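**Wrist offset on the right arm after re-homing (Tutum model, bedroom cell)**

**hieu_h**
Hey all, I look after the simulated bedroom cell for Drustotside and I'm stuck on something dumb. Bed on the left, chest of drawers at the back, door on the right, two-arm base parked in front. The job is opening drawers. It ran fine until I updated the Tutum arm model last night and re-homed both arms. Now the right wrist lands short of where the config says it should, and only the right one!

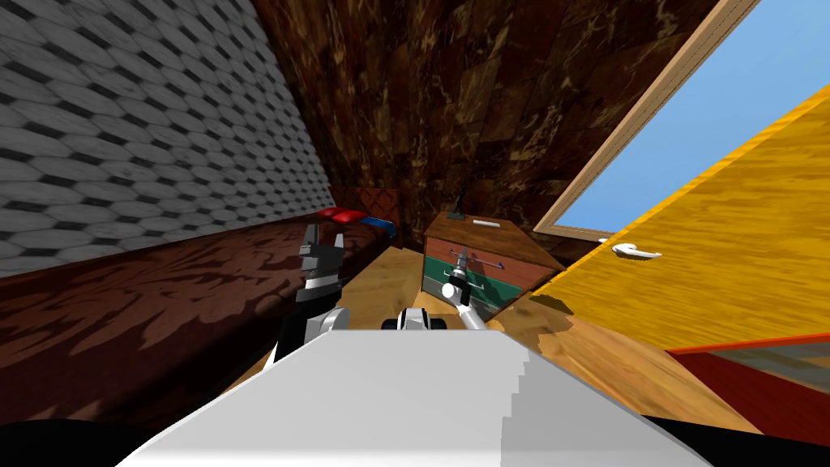
*Bedroom cell, right gripper in front of the green drawer*

I've re-homed it 6 times and I get the same offset every time, which I guess is good news? At least it isn't random. Left arm is happy. I haven't touched the furniture file (I swear).

– Hiếu Hoàng

**gearlash**
Same offset every time smells like a stale joint zero. When you update the arm model it writes new zeros for the left arm and keeps whatever was cached for the right. I lost a whole evening to it in November. Delete the cache folder, restart Wimolar, home the left arm first and then the right.

**phan_bench**
Hmm, I don't buy the cache theory. We run the same model on the Phan bench and our cache gets wiped on every launch, and I've still seen the wrist land short. I'd look at the tool length. If the new gripper is longer in the model than in your config, every reach is going to be off by the difference.

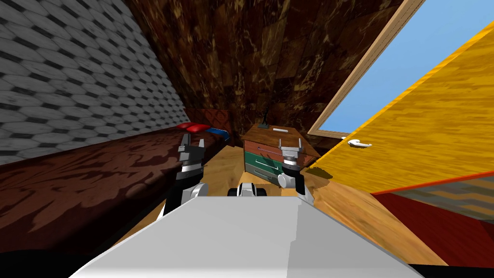 Check the tool table before you delete anything, please. I've watched people nuke the cache, lose their saved poses and end up with the same problem plus an hour of typing. Tool table first, it takes two minutes.

**gearlash**
If it's the tool length, why is the left arm fine? Same gripper on both.

**phan_bench**
Same gripper, separate tables! Left could have been updated and right not. You're assuming the updater treats them as a pair.

**gearlash**
OK, fair, I was assuming that. Still think it's the zeros though.

**hieu_h**
You two are great, keep going. I checked the tool table and phan_bench gets half a point: left and right were different. I copied the left value over, saved, re-homed. The offset got smaller but it's still there, so something else is going on too. 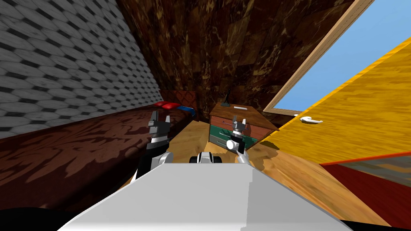 Oh, and before anyone asks, I run the self-collision check before every homing and it comes back clean. The log has 288 lines of nothing interesting followed by "home complete." I backed up my saved poses to a second folder as well, so I'm ready to try the cache thing without crying about it.

**mossy_servo**
Jumping in with a boring one. Check the order the joints home in. My setup had the wrist going before the elbow on one side only and it looked exactly like a bad zero. Line 241 in my arm config, yours is probably somewhere else.

**hieu_h**
Cache deleted, left first, then right, and the offset is gone. So gearlash gets the other half of the point. I looked at the joint order too and mine was the same on both sides, but thanks, mossy_servo, I'd never have thought to look.

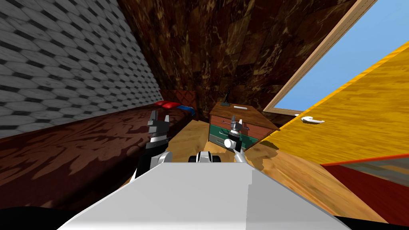 Next on my list is the finger orientation, because I want one standard start pose saved for both arms before I run any more drawer pulls. Right now the left gripper has its fingers pointing up and spread apart, while the right one has its fingers out to the side, in front of the drawers. Do you all save the wrist roll with the pose, or set it at the start of each task?

**phan_bench**
With the pose, always. Otherwise you'll forget it in one task and spend a day hunting for it.

**gearlash**
Per task for me. Different handles want different rolls, and I hate editing the home pose every time the furniture file changes. (We are going to argue about this one too, aren't we?)

**mossy_servo**
Save it with the pose and override it where you need to. And back up that tool table while you're in there!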